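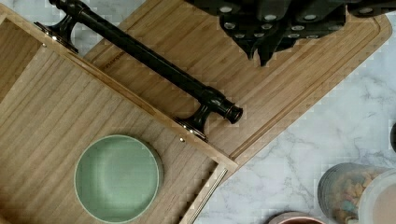

Arm kept pulling after drawer was fully open, no stop triggered

Forum > Arms and grippers > Faults and safety

cnwosu
Posted in January, 10:16

We had a fault on our kitchen bench at Stundon yesterday and I'd like some opinions before we power it up again.

The task is simple. The arm opens a wooden drawer by its bar handle, lets go, lifts a bowl out and puts it on the cutting board, then pushes the drawer shut. The arm is a Brusuditz with the standard two-finger gripper and the controller is running the Gusow motion package. The drawer is on ordinary metal slides.

It had done the opening move plenty of times without trouble. On this run it got the drawer to the end of its travel and carried on pulling. The whole cabinet came forward 16 mm before I hit the emergency stop. The log shows seven seconds between the drawer reaching its end and my hand reaching the button. In all that time the controller did not report a collision or a force warning.

The force limit is set to 45 N. I checked it after and it was still 45 N. So either the limit isn't being read during that move or the force really did stay under it, and I find the second one hard to believe with a cabinet sliding across the floor.

No one was hurt. The slide on one side is bent and the bowl is fine.

Has anyone seen this with Gusow?

--------

arohaf
10:52

Is the cabinet fixed to anything? If it's on lino or a smooth floor, 45 N might well shift it, depending what it weighs. That's a fairly good tug but not a huge one. I wouldn't rule out your second option.

Also which frame is the limit set in? On ours there's one limit for the tool and another for the joints and they don't talk to each other.

--------

cnwosu
11:09

Not fixed. It has rubber feet and a stone worktop. I can't push it with one hand, I've just tried.

Limit is in the tool frame.

--------

celeste_b
11:31

We had nearly the same thing at Ndung'u last year, different arm but also Gusow. In our case it was the "guarded move" option. If you record a move by hand and then edit the end point afterwards, the guard gets dropped from that move and the screen still shows the old limit at the top. You have to open the move itself to see that the box is empty.

Did anyone edit the end point?

--------

BlandineR
12:04

I would not start with the software. A person stood next to a moving arm for seven seconds with a hand that was not on the button. That is the fault I would write down first.

What is your layout? Are people reaching in to reset things while the arm is live?

--------

cnwosu
12:40

Celeste, yes. I moved the end point out last week to get the drawer open further, so the gripper could get down to the bowl without touching the front panel. I'll look at the move this afternoon.

Blandine, nobody reaches in while it's live. The person running it stands at the near side of the counter and the button is on a post to the left. I was writing in the log book, so that's on me.

The bench is set up as a normal kitchen and it's busy on purpose. There's a toaster oven at the back, a frying pan at the front corner, a plate of plush fruit, a canister with cereal or some sort of snack pieces in it, and the arm comes down over the far side of the big cutting board.

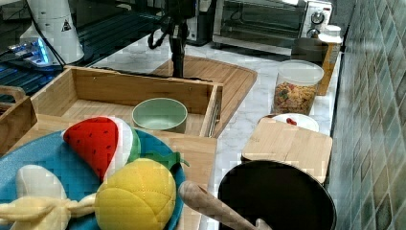 With that much on the counter I don't have a lot of room to bring the arm in from another side, so whatever the fix is, it needs to keep the present approach direction. I could lose the spatula and the pan if it came to it but the other team wants them left where they are.

--------

arohaf
13:15

I'd lose them until this is sorted. If the cabinet moves, everything on top moves with it, and every position you've taught is then wrong. What does your arm do next if you don't press the button? It lets go and heads down for a bowl that's now 16 mm from where it should be.

Is the arm mounted on the counter or on its own stand?

--------

cnwosu
13:22

Own stand, bolted to the floor.

--------

arohaf
13:25

Then yes, all your positions are off. Re-teach before you run anything, even if you push the cabinet back by eye.

--------

celeste_b
13:48

I don't agree about clearing the counter. It won't tell you anything about why the stop didn't happen, and the arm can be tested on that drawer with the speed turned right down and the button in your hand. If you change the layout and the fault goes away you won't know which change did it.

--------

BlandineR
14:06

You clear it for the safety of the test. You put it back when the test is passed. I don't see what is lost by this apart from ten minutes with a tape measure.

--------

celeste_b
14:11

It's never ten minutes, but fine. I'd still do the move settings first with the arm off.

--------

cnwosu
15:45

I've opened the move. The guard box is empty, exactly as Celeste described. The limit at the top of the screen says 45 N and the move itself has nothing in it. I went through the rest of the programme and found the same on the closing move, which I'd also edited. The ones I haven't touched since recording all have the guard on.

So that answers why there was no stop. It doesn't answer why it pulled past the end when I'd set the end point myself. I measured the drawer travel and my end point is 9 mm beyond where the slide runs out. I must have taken it from the cabinet edge and not from the drawer front.

--------

Lorraine Merrick (moderator)
16:02

I've moved this from General to Faults and safety. Please can you add the Gusow version number to your first post, other people will find this thread by searching for it.

If you haven't already, send the log to their support. The display showing a limit that isn't applied is worth a report whatever the cause of the bad end point.

--------

cnwosu
16:20

Will do both. Version is on the bench machine and I'm not in there again until the morning.

Plan for now: new slide, cabinet screwed to the wall, re-teach everything, guard put back by hand on both moves. Then slow runs with the button held. The counter gets cleared for those, sorry Celeste.

--------

celeste_b
16:33

Your bench! When you put the guard back, save and reload the programme and check the box again. Ours went empty a second time on reload and we only caught it by luck.

--------

BlandineR
16:41

And for the first slow run, I would set the limit a good deal lower than 45 and pull against the closed drawer with something wedged in it. If it doesn't stop there, you have not fixed it.

--------

arohaf
17:07

Seconded on the wedge. Use something soft or you'll be buying another slide.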